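3 Planung und Beschaffung der Handgreifer

3.1 Bevor Sie bestellen

Dieses Kapitel richtet sich an Personen, die für eine Arbeitsgruppe das Budget machen. Die Montage wird in Kapitel 4 erklärt. Lesen Sie bitte zuerst alle Schritte durch und füllen Sie danach das Bestellblatt aus.

1. Schreiben Sie auf, welche Gegenstände gegriffen werden sollen. Notieren Sie für jeden Gegenstand die schmalste und die breiteste Stelle.

2. Legen Sie fest, wie viele Arbeitsplätze gleichzeitig in Betrieb sind. Pro Arbeitsplatz rechnen Sie einen Handgreifer. Für zwei bis vier Arbeitsplätze kommt ein Reservegerät dazu, ab fünf Arbeitsplätzen sind es zwei.

3. Fragen Sie den Lieferanten nach der Lieferzeit der Finger und nach der Lieferzeit des Grundgeräts. Das sind zwei verschiedene Angaben. Bei Lindeck stehen sie auf verschiedenen Seiten des Angebots.

4. Prüfen Sie, ob Ihr Haus einen Rahmenvertrag mit Guerra oder Skustollow hat. In diesem Fall wird die Bestellung über den Vertrag abgewickelt, und Punkt 3.3 entfällt.

Hinweis: Bestellungen, die nach Anfang Dezember eingehen, werden in der Regel erst im neuen Haushaltsjahr berechnet.

3.2 Kosten pro Arbeitsplatz

Die folgenden Beträge sind Nettopreise ohne Versand.

Handgreifer, Grundgerät mit Montageplatten: 496 Euro
Fingerpaar, gerippt, mit Kontaktstreifen: 67 Euro
Kleinteile und Schrauben: 20 Euro

Planen Sie für jedes Gerät von Anfang an ein zweites Fingerpaar ein. Die Finger sind Verschleißteile, das Grundgerät hält deutlich länger. Mit zwei Fingerpaaren und Kleinteilen kommen Sie auf 650 Euro pro Gerät. Wer die Kleinteile schon im Lager hat, bezahlt 630 Euro.

Achtung: Bestellen Sie keine Finger ohne Kontaktstreifen, auch wenn der Preis günstiger ist. Die Streifen lassen sich nachträglich nur schlecht gerade aufkleben.

Für die erste Beschaffung empfehlen wir eine Probe mit Gegenständen, die im Büro schon vorhanden sind. Eine Computermaus eignet sich gut: Sie hat eine glatte, runde Schale, und die beiden Finger müssen von den Seiten her anliegen. Ein normaler Besprechungstisch genügt als Arbeitsfläche. Kaufen Sie also für die Probe keinen besonderen Tisch. 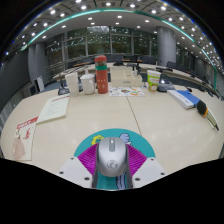 Kerttu Lehtinen wendet an dieser Stelle ein, dass ein einziges Reservepaar pro Gerät zu knapp gerechnet sei. Bei ihr seien die Finger immer paarweise bestellt und trotzdem einzeln getauscht worden, und am Ende habe eine Schachtel voll linker Finger im Schrank gelegen. Sie bestelle jetzt drei Paare und streiche dafür den Tragekoffer.

Diese Rechnung ist möglich, wenn die Geräte immer im gleichen Raum bleiben. Werden sie transportiert, behalten Sie den Koffer im Budget.

3.3 Angebote einholen

1. Holen Sie mindestens zwei Angebote ein, eines davon von Undska, falls Sie Ersatzfinger in kleiner Stückzahl brauchen.

2. Verlangen Sie, dass Finger, Montageplatten und Schrauben als eigene Positionen aufgeführt werden. Bei einem Paketpreis können Sie später die Ersatzteile nicht vergleichen.

3. Vergleichen Sie die Lochabstände der Montageplatten mit der Zeichnung im Anhang B.

4. Tragen Sie die Beträge in das Bestellblatt ein und lassen Sie es von der Gruppenleitung unterschreiben.

5. Schicken Sie das Blatt bis 14 Uhr an den Einkauf, wenn es noch am gleichen Tag bearbeitet werden soll.

Hinweis: Fragen zum Bestellblatt beantwortet Cameron McIver. Bitte geben Sie immer die Angebotsnummer an.

3.4 Nach der Lieferung

Kontrollieren Sie den Inhalt mit dem Lieferschein, bevor Sie die Verpackung wegwerfen. Fehlende Schrauben werden nur innerhalb der ersten Woche kostenlos nachgeschickt. Schreiben Sie die Seriennummer auf das Geräteblatt und legen Sie das zweite Fingerpaar zu den Ersatzteilen. Weiter mit Kapitel 4, Montage der Finger.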